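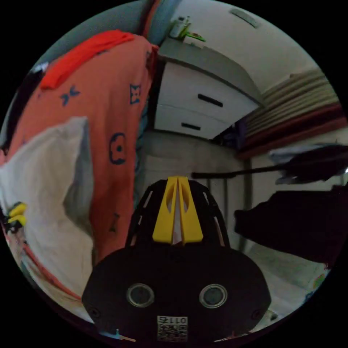
The case for moving product information off the package and behind a printed code rests on an assumption that has had very little testing: that a person who wants the information will scan for it. Most of the studies cited in support measure something else. They ask whether people know what a code is, or whether they have ever scanned one, and then treat a high figure as proof of use. We doubt that this step can be made. A code also says little to the eye. The small white label in Figure 1 carries a black QR-style code and a short row of characters, and someone without a phone in hand has only those characters to go on. Whatever else the code may hold is out of reach until a second device is brought in, with a charged battery, a working connection and an owner who thinks the trouble is worth it. Care instructions, spare part numbers and safety notices have all been proposed for this treatment, and they are consulted under very different conditions.

The strongest claim in the literature comes from the Toltis trial, in which 617 households received goods with a printed leaflet or with a code alone. The report found no difference in satisfaction between the two groups and concluded that the leaflet could be dropped. We have three objections. Satisfaction was measured in the first week, before most owners would have had any reason to look something up. The households were recruited through an app, so every one of them had a phone and was used to doing things with it. And the group with leaflets was never asked if the leaflet had been opened. Two groups that both ignored their instructions would produce exactly this result.
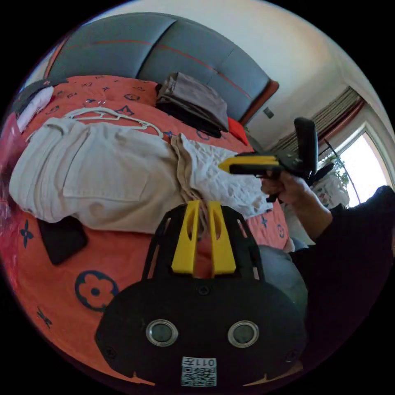

Recruitment deserves more attention than it usually gets. Ubaldo Ferraro raised the point in his review of the Hallik field study, where participants were approached inside the store by staff holding a phone with the camera already open. Under those conditions scanning rates were high. When the same goods were followed into the home, the rate fell to 11 percent, a figure that appears once in the appendix and is missing from the abstract. Ferraro treats this as a reporting problem. We think it goes further, as the in-store rate is the one repeated in later work, often with no mention that a member of staff was standing there.

4.2 Dead links and moved pages

A second difficulty is time. Paper fades and gets thrown out, but its failures are familiar and fairly easy to study. A code fails when the page behind it is moved, which the owner has no way of seeing. In February we tried the codes on 27 household items sold under the Bianchini name, all of them bought new and kept in their original packaging. Of these, seven led to a page that no longer existed or to a general home page with a search box. The sample is small and comes from a single brand, so we would not build a failure rate on it. It does show that the question can be asked cheaply, and we are surprised at how seldom it has been.
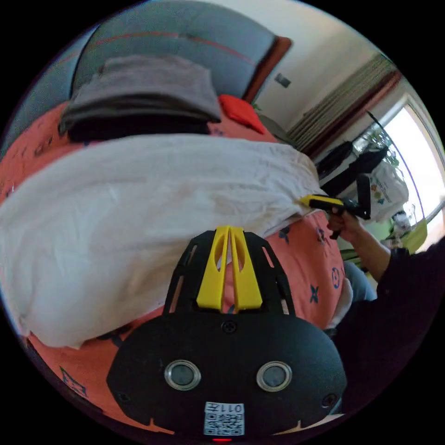 Defenders of codes reply that a page can be corrected after sale and a leaflet cannot. This is true, and for recalls it may matter a great deal. The argument needs evidence that owners return to the page, though, and we found none. The Pollonico survey is sometimes cited here, but its question reads "Would you scan again if the information changed?" An owner has no means of knowing that the information has changed except by scanning again. Answers to a question of that kind tell us about goodwill toward the idea, and little else.

There is also the matter of cost, which the trials leave out. Printing savings are counted for the maker. The minutes spent looking for a phone, or calling a help line after the page fails to load, are borne by the owner and counted by no one.

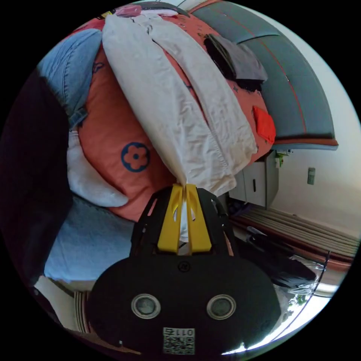 Should printed instructions be kept, then? For anything a person may need in a hurry, or years after purchase, we would keep them until a study follows ordinary owners for longer than a few weeks and records what they do when they want an answer. Codes can sit beside the printed text at little expense. The present evidence supports that much. It does not support removal, and the confident wording of the Toltis report should be read with its recruitment method in mind.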